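Monitoring database move, progress to 2020-04-03
Prepared for Brunton program office

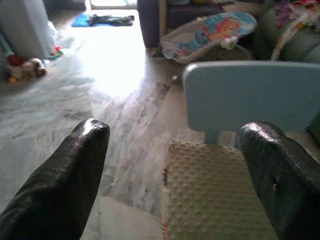
Light blue backrest, Allby site.

Status: amber. Slipped a bit in March, mostly licensing on the Holub server. Sorted now.

Done — new database instance up at Allby, service account created, backups running nightly. 3541 hosts moved over, 773 still reporting to the old instance. Alarm history came across fine exept for five custom alarms, those need rebuilding by hand.

Not done: Brarkska collectors. Firewall request is in, no answer yet. Can't test remote reports untill the port is open.

Spend: almost on plan. Extra went on storage, the history tables grew faster than we sized for.

Next: move the remaining hosts, rebuild alarms, cut Brarkska over. Need 7 more days on the old license — please confirm you're ok with that.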